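Plirkutix 布たたみデータ README(作業中)

急いで書いてます。抜けてるところは後で足す。質問は林(Yoshinori Hayashi)まで。

概要

ハンドヘルドグリッパで人が布を扱ったときの記録と、それで学習した方策の評価結果。対象は衣類と布もの、場所は一般の住居。ロボット本体は収集には使わない。学習後に Kubo の双腕機に載せて評価。

調べたかったのは一点だけ。背景の柄が派手なとき、手首視点だけの方策は布の縁をどこまで追えるか。以前の Predosis 版は無地の机ばかりで、柄物の上に持っていくと把持位置がずれた。今回はその穴埋め。

中身

エピソード数 2000。うち学習用は下の除外を済ませたもの。
評価用 60 エピソードは別フォルダ。学習に混ぜないこと(一回やらかした)。
各エピソードに手首カメラ映像、グリッパ開度、6自由度の姿勢、開始と終了の印。
左右二本で収集した分は時刻同期ずみ。一本だけの分は片側の姿勢が空欄になってる。エラーではない。

柄物背景サブセット

赤地に白の囍や英字が入った毛布の上で、黒い衣類を扱った分が中心。白い太い文字の輪郭がとにかく強い。縁検出を素直にかけると布の縁より先に文字を拾う。
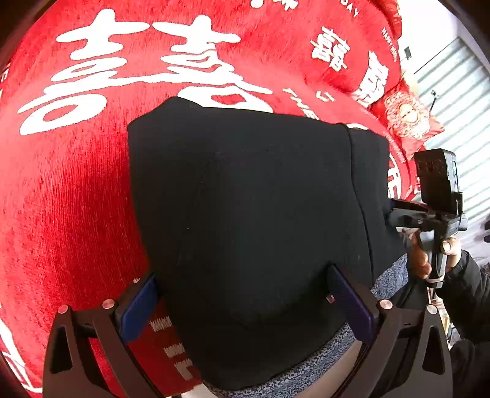

ラベルは「縁」「角」「折り目」「その他」の 4 種類。付け方は Clotilde Collet の手順書に従う。迷ったら「その他」。縫い目は縁に入れない。ここは初期の版で混ざっていたので、古いラベルを持っている人は必ず取り直してください。

隠れの扱い。指のパッドで縁が見えないフレームは、前後のフレームから補間した位置を入れて occluded を 1 にする。補間が 2 秒を超える区間は位置ごと空にする。

方法

画像エンコーダは事前学習ずみのものを凍結せずに使用。入力は手首視点のみ、外部カメラなし。出力は相対姿勢と開度を短い区間ぶんまとめて予測。そこに縁の位置を当てる補助損失を一本足した。補助損失の重みは config の edge_w。0 にすればベースラインと同じ。

比較したのは次の組み合わせ。
・ベースライン(補助損失なし)
・補助損失あり
・補助損失あり+背景の柄を合成で差し替え
・背景差し替えだけ

差し替えは布の領域マスクを使って背景だけ別の柄に置き換える処理。マスクの境界が甘いと、そこを手がかりに覚えてしまう。境界をぼかす処理を入れてからだいぶましになったけど、完全ではない。

結果(途中)

無地背景では四つともほとんど差なし。差が出るのは柄物だけ。補助損失ありが一番安定していて、差し替えを足すと把持の最初の一手がさらに良くなる。差し替えだけだと縁には寄るが、折り目を縁と間違える失敗が増えた。

失敗の傾向。白い文字の横線と布の上端が近い角度で並ぶとき、予測がそちらへ引っぱられる。濃い色の布では特に目立つ。薄い色の布はまだ本数が足りないので何も言えない。数値の表は Pivthorpe の再評価が終わってから載せまs。それまで外で引用しないでください。

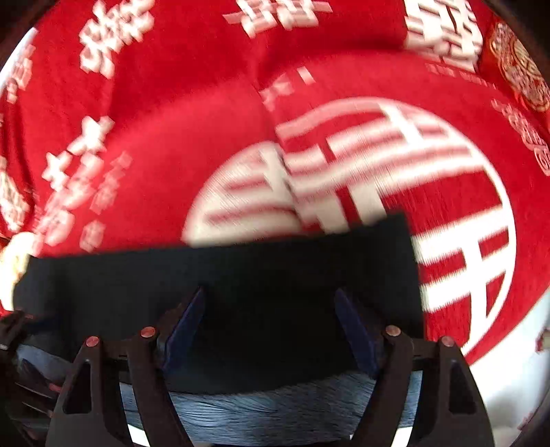
ブレについて。手首視点は動きが速いと背景の文字が流れる。最初はブレの強いフレームを全部捨てていたが、捨てると持ち替えの瞬間がごっそり消えて、方策が持ち替えの前で止まるようになった。今は残している。blur_score は付けてあるので、必要なら各自で閾値を決めて下さい。魚眼の歪みも補正していない。補正版でも学習してみたけど端の情報が減るだけで良いことがなかった。

除外したもの

・姿勢推定が飛んだ区間を含むエピソード
・開始の印がないもの
・人の顔が読み取れるもの
・エピソード 1035(左右の時刻が逆転してる。原因調査中、番号は欠番のまま)

手や袖、膝の上の服などは映る。これは除外対象にしていない。顔と書類だけ確認ずみ。見落としを見つけたらエピソード番号を送ってもらえれば消します。

使い方

展開後、最初に check_sync を実行。通らなければダウンロードが途中で切れている可能性が高い。
学習は train_fold、評価は eval_fold。引数は config の中のコメントを参照。
メモリが足りないときは区間の長さを短くする。バッチを減らすほうは結果が変わったので非推奨。

既知の問題

開度の値は装置ごとに零点が違う。正規化ずみの列 grip_norm を使うこと。grip_raw は確認用。
姿勢の原点はエピソードごとに別。エピソードをまたいだ絶対位置の比較はできない。
背景の種類のタグに表記ゆれあり(「柄」「柄物」「がら」)。10月の版で直すつもり。
双腕機での評価は同じ部屋の照明でしかやってない。夕方の光では未確認。

更新メモ

補助損失の符号ミスを修正。前の結果は破棄。
ラベル手順書を差し替え。縫い目の項を追加した。
水曜に評価用の分割を固定。以後は変えない。
README の英語版は Clotilde が作業中。内容が食い違う場合は、とりあえず日本語の方を見てくだい。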